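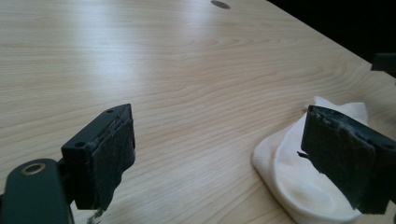

A pale wooden tabletop with a small round hole in it.

Who Says It's the Best Place for Business?

Maybe you've driven into a town and passed a sign that says "Voted Best Place to Start a Business!" Did you wonder who voted? Were you asked? I wasn't.

Lots of groups put out lists that rank cities and towns. Some lists are about beaches or schools. The ones in this explainer are about money, and they try to say which places are best for companies to move to. Grown-ups in suits take them quite seriously. You should learn how they work before you do.

What is investment?

Investment means spending money now because you hope to get more back later. If you buy lemons, sugar and cups for a lemonade stand, you have made an investment. You might earn it back by lunchtime. It might also rain.

Companies do the same with bigger things, like factories, trucks and offices. When a company from one country builds or buys something in another country, it's called foreign investment. Towns often want this to happen, as a new factory can mean new jobs, and people with jobs buy pies, haircuts and footy boots from the shops nearby.

How does a place get ranked?

Let's make up two towns and call them Merness and Pandey. Merness has a harbour and a big hardware shop. Pandey has a railway station and a very good library. Now pretend a magazine called Skomance wants to say which one is better for business.

First, Skomance has to choose what to measure. It could look at how much it costs to rent a building, how fast the internet is, how many new companies opened last year, or how long a truck takes to get to the airport.

Say it picks new companies. Merness had 1,791 and Pandey had 1,171. Merness wins! The mayor of Merness orders a sign.

Hang on, though. How many people live in each town? If Merness is twice as big as Pandey, you'd expect it to have a lot more new companies. For its size, Pandey is doing better. The numbers haven't changed at all, and now the other town is in front.

And what is a "new company", anyway? One might be a factory with hundreds of workers. Another might be a man who mows lawns on Saturdays. On the list they both count as one.

What about the scores?

Most rankings mix several measurements together. Each one gets points, and the points are added up. Someone has to decide how many points each thing is worth, and this is called weighting.

Suppose Skomance gives up to 20 points for cheap rent and up to 2 points for clean air. A town with cheap buildings and smoky air will do very well. Swap those numbers around and the same town could drop to the bottom. Neither way is cheating. But the person who picked the weighting had an enormous say in who won, and their name is hardly ever on the sign.

Who pays for the list?

This is a question I like to ask about nearly everything. Making a ranking takes time, and people need to be paid for their time. The money might come from readers who buy the magazine. It might come from advertisements. Sometimes it comes from the towns themselves, which may pay to enter, or pay to print the winner's badge on their brochures.

Think about a school cake contest where you pay the judge to enter, and there are so many prizes that almost every cake gets one. You might still have baked a lovely cake. The ribbon doesn't tell us much about it.

Watch out for the number of categories, too. There might be one list for big cities, one for middle-sized cities and one for small ones. That seems fair, as it would be silly to put a country town up against Toronto or Sydney. Then you see a prize for Best Small Coastal City With a Plan, and you start to wonder how many cities were in that race.

Does a good ranking bring jobs?

It's hard to say. Imagine a company called Serico that makes zips. Serico reads that Merness came first, and the next year it builds a factory there. Did the list do that? Perhaps. Or perhaps Serico wanted a harbour to ship its zips from, and would have come anyway. The mayor will tell you it was the list. I'd want to hear it from Serico.

Rankings also look backwards. They use numbers from last year or the year before. A list printed in August may be using facts gathered long before then, and a lot can happen to a town in that time.

Questions to try

Find a list of "best" places in a newspaper or online, then see if you can find out:

What did they measure?
What did they leave out?
Did they think about how big each place is?
Who paid for it?
Who picked the points?

If the list won't tell you, write that down as well.

Words to know

Investment: money spent now in the hope of getting more later.
Ranking: a list in order, from first to last.
Weighting: deciding how much each part of a score counts.
Category: a group of things that are compared with each other.

Last updated October 2020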